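The Long Afterlife of a Small Comic

When the publisher Brutport closed its doors one December, it left behind a website, a stack of unpaid invoices and 3,108 pages of comics whose ownership was anyone's guess. Some of those pages had been drawn by people still working. Others belonged to artists who had moved house, changed names or given up drawing altogether, and the contracts, where there were any, had been written with great cheerfulness and very little care.

Nyokabi Kombo had 36 of those pages to her name, a gentle story called Wanyama about a night bus full of animals going home. She was paid for it once, in two parts, and she remembers the second part arriving so late that she'd forgotten it was coming (she bought a coat with it, and still has the coat). When a small press called Denditz asked if they might reprint the story, she said yes before she had finished reading the message, and only afterwards went looking for her contract.

It ran to 3 pages and gave Brutport the right to publish "in the present form and such forms as may follow", a phrase that has since been read aloud in a good many kitchens. Did it cover a new edition from another press? Did it lapse when the firm did? Two lawyers gave her two answers, both of them kindly, and one of them free.

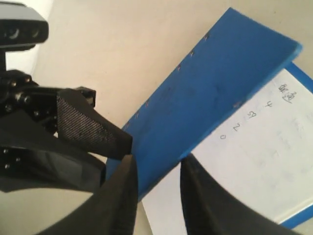
Kombo says the waiting was worse than the money. She could have redrawn the whole thing in the time it took to get a letter back, she told me, and some evenings she very nearly did, only she couldn't bear to do the bus windows again.

What helped in the end was other people in the same muddle. Wuseo, a loose sort of mailing list for cartoonists, now has some 50 former Brutport artists on it, and they've been comparing paperwork — old emails, scanned letters, one agreement written on the back of a convention programme. Several found a clause returning their rights after two years out of print. Kombo's contract had it too, tucked under a heading about postage.

The Denditz edition is with the printer now, with a new cover and the old lettering, wobbles and all.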